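Filed under: Tinkering, Old Computers, Family Stuff

I have been scanning my grandmother's recipe cards since August, and I'm finally done! 2,713 cards, front and back where there was a back, plus the loose scraps she kept in a Pliner biscuit tin. I thought it would take a couple of weekends. Ha.

The cards are wonderful. She wrote the date on everything, and the name of whoever gave her the recipe, so I can follow one lemon cake through three different neighbors in Wistside (it gets sweeter every time). There are 49 cards for chutney alone. My cousin Humaira Mughal can read the older handwriting much faster than I can, so she took the worst ones and typed them up on her lunch breaks.
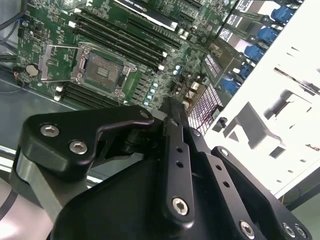
Socket open, memory slots just above it.

All those scans need somewhere to live, and I got completely sucked into reading about storage. You can spend a whole evening on memory prices. I did, twice! Bernadette Rafferty talked me out of anything fancy and told me to keep two copies in two houses, so one set is now with her in Metside and one is here. 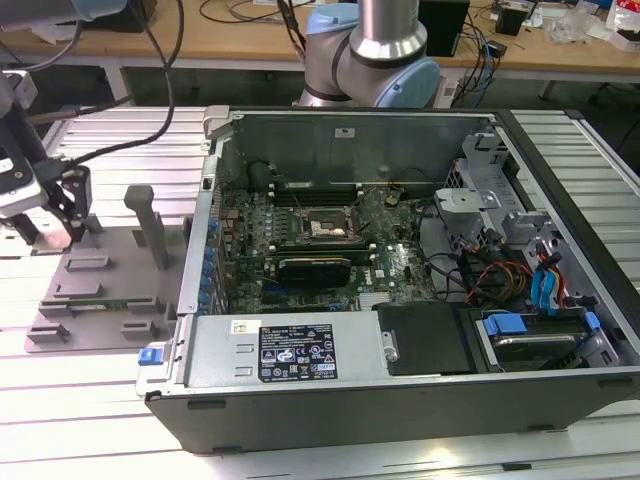
The naming took longer than the scanning. I started with the dish, then switched to the date, then went back and put both, dish first. Please pick one on day one and stick with it. I also wish I'd scanned in color from the start, as the gray ones lose the tea stains and the red pencil she used for "do not make again."

So far 2,260 of them are tagged, and I love searching for odd things. Try "cardamom" and you get a fish pie from someone called Mrs. Niazi. I made it on Sunday and it was fantastic, even with the wrong fish. 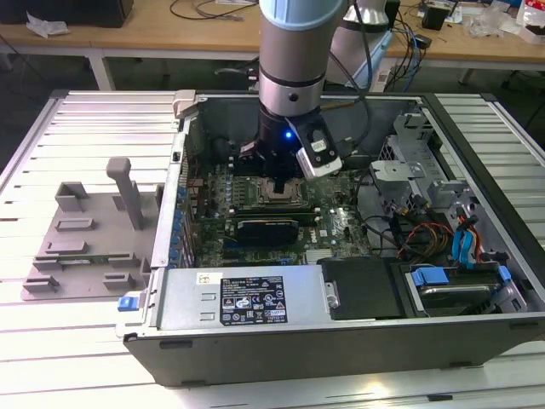
Next up is the printed book for the family. I want 13 copies, spiral bound so it lies flat on the counter, with her handwriting on the left page and the typed version on the right. Kausar Rana is testing the bread chapter for me and has already found two recipes with no flour in them. If you have a favorite of hers that you'd like in there, leave me a comment before I start on the layout!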